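Vallness Neutral Bench Cleaner, Concentrate

Supplied by Farooqui, Jescombe
Sizes: 400 ml bottle, 2000 ml refill

Vallness Neutral Bench Cleaner is a water-based concentrate for worktops, shelving, cupboard fronts and small moulded parts. It is diluted with tap water and applied by cloth or trigger spray. It contains no bleach, no solvent, no wax and no scent. The liquid is clear with a slight yellow tint. Colour may vary between batches and has no effect on how it cleans.

The concentrate is mixed and filled by Lanent. Farooqui holds stock of both sizes and of the empty spray bottle, which is sold separately.

Where it is used

Suitable for sealed hard surfaces: laminate, painted metal, stainless steel, bare aluminium, glazed tile, glass and most rigid plastics. Also suitable for sealed timber if the cloth is well wrung out. Do not use on oiled or waxed timber, unsealed stone, leather, or screens with a coated front. Polycarbonate and acrylic should be tested on a hidden spot and wiped with clean water straight afterwards.

The cleaner lifts finger marks, pencil, light grease, tea and general dust. It will not remove cured glue, permanent marker, limescale or rust. For limescale, see Vallness Descaler. The two must not be mixed in the same bottle.

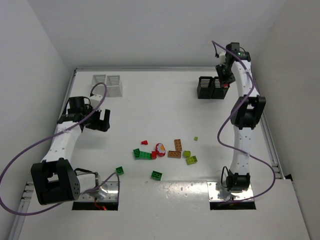 Dilution

General wiping: 30 ml to 2 litres of water.
Heavy marks: 30 ml to 400 ml of water.
Neat use: not advised. Neat concentrate leaves a film that takes several rinses to shift.

Use cold or hand-warm water. Very hot water makes the mix foam and gives no better result. Fill the bottle with water first and add the concentrate second, then turn the bottle over slowly to mix. Shaking fills the head of the bottle with foam and the trigger will spit for a while.

The cap of the 400 ml bottle holds 30 ml when filled to the inner line. The 2000 ml refill has a plain screw cap with no line and should be measured with the small cap or with a measuring cup.

Diluted cleaner keeps for one month in a closed bottle. Write the month on the label, e.g. October, and pour away what is left at the end of it. Cloudy liquid should be thrown out whatever its age.

Method for flat surfaces

Remove loose dust with a dry cloth. Spray the cloth, not the surface, and wipe in overlapping passes along the longer side. Turn the cloth when it shows grey. Follow with a second cloth dampened with plain water, and then dry. Streaks on white or gloss surfaces are nearly always caused by leaving out the plain water wipe, or by a mix that is too strong.

Where a worktop meets a wall or an upright, fold the cloth over a flat plastic scraper and draw it along the join. Do not let liquid stand in joins. Chipboard and fibreboard cores swell when water gets in, and the damage cannot be undone by drying.
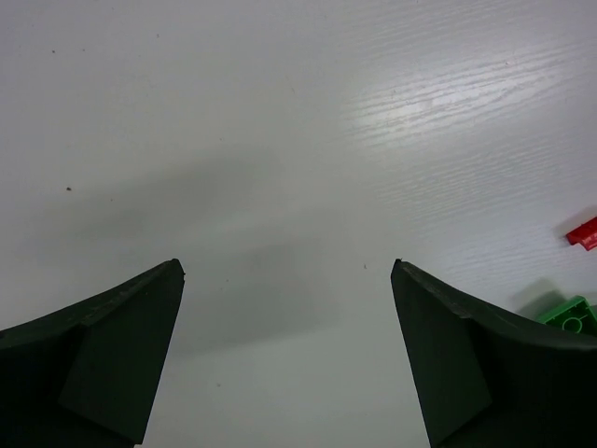

Method for moulded parts

Small plastic and rubber parts may be cleaned in place or taken off and washed in a bowl. Soaking is limited to five minutes. Flat faces come clean with a cloth, but dirt stays longer at corners, seams and points. Wear makes this slower: on dark green fingers with angled faces, slightly worn edges and a small chip at the tip of the left one, the chip and the narrow strip along the top edge are the places for a soft brush, with the cloth kept for the broader facets. Brush away from the damage so that the bristles do not catch. Rinse, shake off the water and leave to dry on a towel before refitting.

Painted or printed lettering on plastic should be dabbed only. Soft rubber that has turned sticky with age cannot be recovered with this or any other cleaner.

Cloths and brushes

Any lint-free cloth may be used. Paper towel is acceptable for drying but sheds on textured surfaces. Green scouring pads will dull laminate and must be kept off it. Brushes should have nylon bristles; brass and steel are too hard. Wash cloths without fabric softener, which leaves a greasy layer that is then spread on the next surface.

Changes to the label

The present label replaces the one with the blue band. The liquid is the same. The earlier label gave the heavy mix as "one cap to one small bottle", and a number of customers took this to mean a full bottle of concentrate. The wording was revised by Shahram Kazemi at Farooqui and now states both amounts in millilitres. Stock with the blue band may still be used, following the figures on this page.
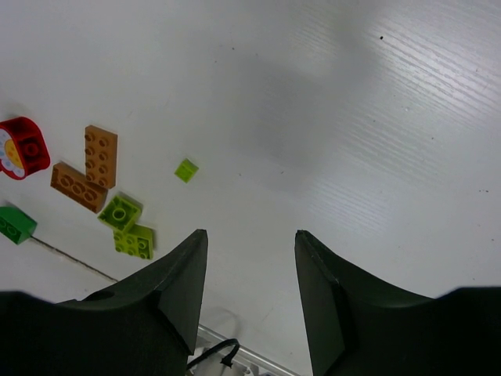 Storage

Keep upright, closed and above freezing. Concentrate that has frozen may separate; let it come back to room temperature and turn the bottle over several times. If layers remain, do not use it. Keep out of direct sun. Keep out of reach of children.

Safety

May irritate eyes. Rinse with plenty of water if splashed, and remove contact lenses if this is easy to do. Gloves are advised for long use and for anyone with broken or dry skin. Do not decant into drink bottles. The safety sheet is sent with first orders and on request.

Ordering

400 ml bottle with measuring cap: sold singly or by the case.
2000 ml refill: sold singly.
Empty trigger spray bottle: sold singly, label included.
Spare measuring cap: fits the 400 ml bottle only.

Orders may be collected from the Jescombe counter or sent by carrier. Refills are shipped in an outer carton and must be kept upright after opening. Opened bottles cannot be returned. Bottles that arrive leaking will be replaced if the carton is kept until the claim has been dealt with.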